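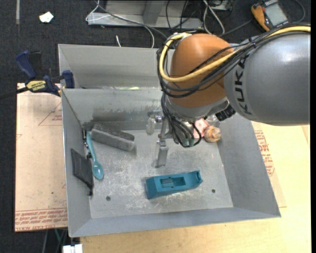
9 Sep 2025
By the features desk

The door seal on a washing machine is a ring of gray rubber held in place by a wire band. It costs little to make and it is one of the first parts to fail. When it goes, water comes out onto the floor, and the owner has to decide whether to look for a new seal or a new machine.

In Bondmont, that decision often ends up at the counter of Hundik, a parts store on the old mill road. Hundik sells no appliances. It sells belts, pumps, hinges, knobs, shelf clips, oven bulbs and the plastic wheels that dishwasher racks roll on. The building has 64 aisles of shelving, most of them narrow enough that a person with a box has to walk sideways.

Customers bring in the broken piece if they can. Many bring a picture of the label instead, and about half the work at the counter is reading those labels. A model number can run to a dozen letters and digits, and the last two may matter more than all the rest. They can mark a change of supplier halfway through a production year. The pump from before the change will not fit the machine from after it, though the two machines looked the same in the store and were sold under the same name.

Refrigerators are worse. The label is usually inside, on the side wall behind the vegetable drawer, and it wears off from cleaning. The staff at Hundik ask people to copy the number down when the refrigerator is new and tape it to the back of a cupboard door. Few do.

The trade in parts is older than the trade in service contracts, and for a long time it was simple. A maker kept a line in production for years and changed very little. A heating element for one stove fit the next one. Stores bought by the case and knew the case would sell. Today a line may last a single season, and a store that buys by the case can be left with the case.

Jia, a brand of small kitchen appliances sold in many discount stores, is a common request and a hard one. The jug of the blender is sold as a spare. The rubber ring under the blades is not, and it is the ring that leaks. Hundik keeps a drawer of rings from other makers and lets customers try them against the old one. Sometimes there is a match. The store writes the match on a card and files it, and that card file is now probably the most useful thing in the building.

It has been kept in the same form since before the store had a computer. Each card lists the part, the machine, what else it fits and any warning. The warnings are short. "Tight, use soap." "Fits but hums." "Left hand only." A copy was typed into a database some years ago, but the people at the counter still go to the drawers first, and new matches go on paper before they go anywhere else.

The other way to get a part is to take it from a dead machine. Sirura, a salvage yard a short drive out of town, took in more than 900 washers, dryers and stoves last year. Most went for scrap metal. Before that, the yard pulls what it can sell: motors, glass oven doors, drum paddles, control boards that still power up. Boards bring the best price. They are also the riskiest buy, and the yard sells them with no returns.

Oven door glass is the steady business. A cracked inner pane makes an oven unusable, and a new pane ordered from the maker can take 5 weeks to arrive. At the yard it is a matter of whether the right door came in. Customers leave a phone number on a clipboard and wait. The busiest month for this is October, when people start checking their ovens ahead of the holidays - the yard has learned to stop scrapping doors at the end of summer.

Neither business is sure what it will look like later on. Scrap prices move, and when they are high it pays to crush a machine quickly and move to the next one. Newer washers are also harder to strip. Drums that were once bolted together are often welded, which means a bearing that costs little cannot be reached without destroying the tub around it.

At the same time, demand at the counter has gone up. Part of it comes from people who have watched a repair video and feel ready to try. The videos are mostly good, according to the staff, but they tend to skip the part where a screw has rusted in place. Hundik now keeps penetrating oil and screw extractors beside the register.

It also keeps door seals there, in the common sizes, hung on long hooks in the window. The wire bands are sold separately. Customers are told to order both, and to take a picture of how the old band sits before pulling it off.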